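Can robots do the chores yet? Your questions answered

We get asked this every week at the Riltau open workshop, and we love it every time! The short reply is "some of them, sometimes", so let's get into the longer one. 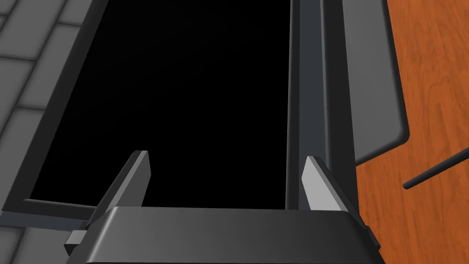 2 min read

Why practise in simulation first?
Try, fail, reset, try again, all day long, and no crockery to sweep up. Our Daltden kitchen has been through 4,000 attempts at everyday jobs so far, with wood and tiles that are only pixels.

Which jobs are hardest?
Anything with a door or a deep, dark space behind it. You and I reach into a cupboard without thinking (half the time without looking), but a machine has to work out where the edges are before it goes in.

And picking things up?
Much better than it was! Boxes and blocks are nearly routine. Thin or awkward shapes are where it gets interesting, and a pinwheel on a tabletop, all stick and blades, is a lovely test of where two fingers should close.

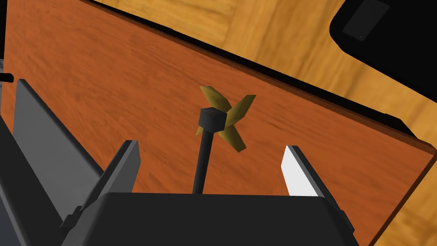
Will a robot be able to load my dishwasher soon?
Not reliably, in an ordinary home. Machines can manage it with plates they know and a rack they know, but mixed cutlery and a stacked sink still defeat most of them.

What about shop floors?
Further along, and great fun to watch. The shelf-filling trial at Grimard ran 367 tasks in September, and 30 needed a person to step in.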